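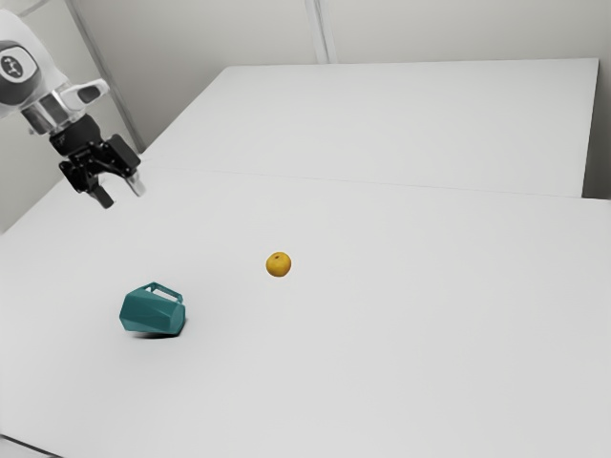 Penham Vocal Booth Mic, reviewed after two months of home recording

I bought the Penham to replace a cheap dynamic microphone I had been using for demo vocals. It cost £147 from Skilside, with a shock mount, a foam cover and a soft pouch in the box. There was no cable, so add that to the price if you haven't got a spare.

I sing mostly backing parts and record in a small bedroom with a duvet hung behind me. The interface is an old Massawe two-channel, and it gave the Penham enough gain with the dial at 70 per cent. My old mic needed it nearly full up, and the hiss was plain to hear on quiet verses.

The sound is clear and a bit forward in the upper middle. On my voice, a lowish alto, that helped the words come through without much EQ. A tenor friend found it hard on loud notes and ended up standing further back. S sounds are on the sharp side for both of us. I put a de-esser on every lead track and left it off the harmonies.

It picks up the room more than I'd like. The boiler is two walls away and I can hear it come on. If your space has bare walls, I would spend the money on those first.

The shock mount is the weak part. The elastic came off its hooks twice while I was moving the stand, and the thumbscrew doesn't hold the angle unless you do it up very tight. I now use a Patow mount that cost another £12 or so, and it has stayed put.

There is a low-cut switch on the back and a pad switch beside it. Both are small and stiff. I have used the low cut on everything and the pad only once, for a shouted gang vocal.

The foam cover takes the edge off but doesn't stop a hard P. Use a proper pop shield.

For lead and backing vocals at home it is good value, and I have kept it. For voice-over work I would borrow one before buying, as the brightness gets tiring over a long read.

Four out of five. One mark off for the mount.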